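Quick review of the Viltarar gripper kit, the one with the Skendine control software bundled in. Typing this up at the bench so excuse the mess. Had it running in our shared workshop for 11 evenings now, on the white arm we already own. Short version: good hardware, decent software, awful manual.

## What you get

Gripper, mounting plate, cable set, bag of screws, a license card for Skendine. No hex keys. The screws are a size nobody had in their drawer, so first evening lost to that.

Finger pads come glued on. Mine had one slightly crooked. Peeled it, stuck it back, fine ever since.

Paid 500 for the whole kit. The Zasetti one is cheaper but you have to build the wrist adapter yourself and I've done that once, never again.

## Mounting and wiring

Mounting took 22 minutes with the right keys. Plate lines up well, no filing needed. Torque values are in the manual but on the wrong page, under "storage".

Wiring is where it got annoying. The cables are stiff and a little short. Plan the routing before you bolt anything down – I had to pull the connector and start over. Ours go off the back of the table now, which keeps them out of the reach area. Mostly.

## The pick test

I don't trust foam test cubes from the box. Wanted normal stuff, different shapes, on plain wood. So a plastic cup, a bowl, a few boxes, a slim reddish-brown thing that's harder than it looks, and so on. Taught it the positions by hand, one at a time, then saved them as a list in Skendine.

Teaching by hand is the best part of this kit. You push the arm where you want it, tap save, go to the next. My only gripe is that the save button and the delete button are the same gray and right next to each other. Lost a full list that way on the second evening.

Blocks went fine from the start. Small ones too, as long as the approach is straight down. Come in at an angle and the fingers nudge the thing away before they close.

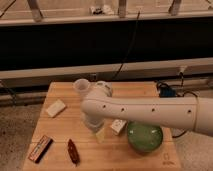 Nugroho forum reply, pasting it in becuase it's useful: you can turn the angled approach off completely. Settings, Motion, last checkbox. Do it before you teach any points, otherwise the old ones keep their angle and you'll be chasing it all night. Also drop the closing speed to 4 for anything light. Default is way too fast for a cup.

Did both. Big difference. Had to reteach everything of course, but the second time goes quick.

Still not perfect on the cup. Too much force and it buckles, too little and it slides down. Ended up grabbing the rim from one side, one finger in, one out. Slow but it works most times. Bowl is the same trick. You do need to watch the clearance though, the arm passes low over whatever is parked on that side, and the software has no idea what else is on the table. It knows the points you gave it and thats it.

Long thin things were the surprise. I expected them to twist. They do if you grab off center, so teach that point carefully, zoom in on the jog steps, use the smallest one. After that the grip is solid. Upright is better than flat for placing, at least with my setup, and you get a clean look at what the tip is doing.
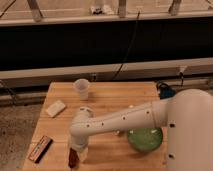

## Software, good and bad

Good:

- starts fast, no account needed
- hand teaching, see above
- stop button on screen is huge and always there
- lists can be copied and edited as plain text

Bad:

- save/delete buttons, see above
- undo goes back one step only
- error messages are just codes, and the code list is a separate download
- loses the connection if the laptop sleeps. Turn sleep off.

The update in October fixed the slow homing. Used to be a coffee break. Fine now.

## Noise

Quiet enough for evenings. There's a thin whine when it holds something for a long time, the people at the next bench noticed before I did. Not a dealbreaker for a shared place. In an apartment I'd maybe think twice.

## Would I buy it again

Yes, for a home or club build where you already have an arm and want to get to the picking part. If you don't have the arm yet, price the whole thing first, the kit is the small end of it. If you like making your own brackets get the Zasetti and save some money.

4 stars. Would be a full five with longer cables and a manual someone had proofread. Spare finger pads are on order, will add a note on how those hold up.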